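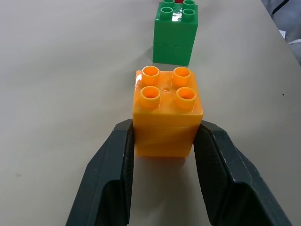
Night guards cost too much, a reader in Cosville wrote to me in November, and a cheap one from the drugstore is just as good. I disagree, but I see the point.
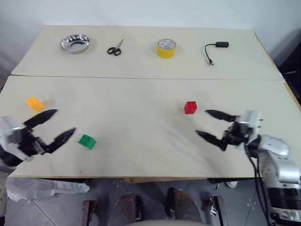

My dentist charged 91 dollars to adjust a guard that was 2 years old. A new one costs far more, and my plan pays nothing. Grinding cracks teeth, and plans do pay for crowns. 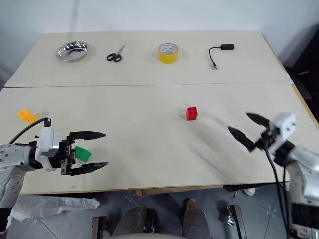 Insurers should cover the guard first.

Filed under: Opinion, Dental Costs

Related
Do You Grind at Night?
Choosing a Dentist in Wullilow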